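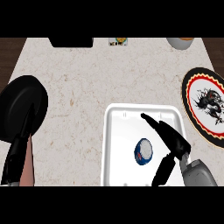 ## Binding, at last

The throw quilt is finished except for one side of the binding, so I'm calling it done enough to write about. It's my 2-color version of a plain Irish chain, in a dark green solid and a cream print from the Watley line. I bought the cream as a remnant and ran short with 12 blocks to go. The shop had sold out of it by then and I found the last yard through Tomura, who charged more for shipping than for the fabric.

I cut 113 squares from that yard and used nearly all of them. The new piece is a shade warmer than the first one. I scattered those blocks through the middle and I can only find them in daylight.

For the batting I tried Celtirus cotton, 80/20. It's flatter than what I usually buy and it was easy to needle. I quilted straight lines with the walking foot, a finger-width apart, and changed the needle when I got to the second half. I should have changed it sooner - the back has a few loose loops near one corner that I had to pull through and knot.

Binding is cut at two and a half inches, machine sewn to the front and hand sewn to the back. I do a side a night if I start by eight. My thread was tangling until I cut it shorter and ran it through the wax.

Next up is the bag of Humphreys scraps that has been under the sewing table since March. There are 40 strips in it already cut, mostly blues, and I think they'll go into a log cabin. I haven't decided on centers yet. Red is the usual choice, but I have a lot of mustard left over and would like to use it up.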